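Dish rack

From the Robichaud Household Encyclopedia, kitchen section

A dish rack (also dish drainer, draining rack, or in my nan's house just "the drainer") is an open frame that holds washed crockery while the water runs off it. I've been looking after this entry for a few years now, and I'm still a bit surprised by how many people write in about it!

Types

The plainest kind is a single wire basket with a row of upright slots for plates. Two-tier racks add a second level, usually for bowls and cups, and they suit anybody with a small bench and a big family. Then there are the folding timber ones, which look lovely and go grey in a year if you don't oil them (I didn't). Coated steel is the everyday choice. The coating goes first at the feet and at the welds, and once you see a rust mark on your good tea towel you'll know where to look.

The Pandel was the first two-tier rack I ever owned, in black wire, and I still measure the others against it. The Aren came later, with a wider slot spacing - great for pasta bowls, hopeless for saucers, which topple flat and sit there in their own puddle.

Loading

Plates go in the slots, leaning the same way, with the big ones towards the back. Bowls are the awkward ones. A deep bowl takes up two or three slots if you stand it on its rim, so I tilt mine forward and let each one lean on its neighbour, and the colours end up all jumbled together, which I quite like.
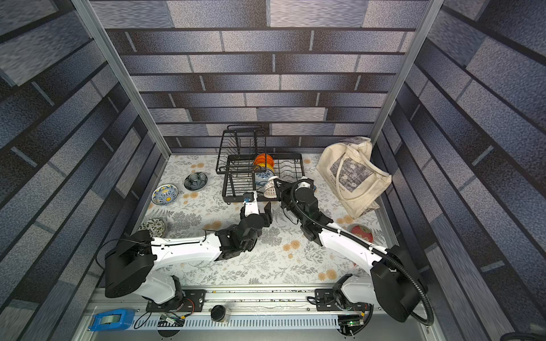

Murray Landry disagrees with me on the bowls, and wrote to say that leaning one against another traps water between them and they should go upside down in the top basket, every time, with the plates left to have the slots to themselves. Fair enough, Murray. I've tried it both ways since and I'll admit the insides do dry quicker upside down, though the foot ring on the bottom holds a little pool that goes straight down your sleeve when you pick it up.

Care

Wash the rack itself - people forget! Warm soapy water and an old toothbrush along the wires does it, and white vinegar for the chalky build-up if your water's hard. Drip trays want emptying every day in summer.

See also

Draining board; Plate rail; Tea towel; Saucer, uses of

Entry no. 513. Last revised in December, with corrections from Normand Simard on the spelling of "Pandel".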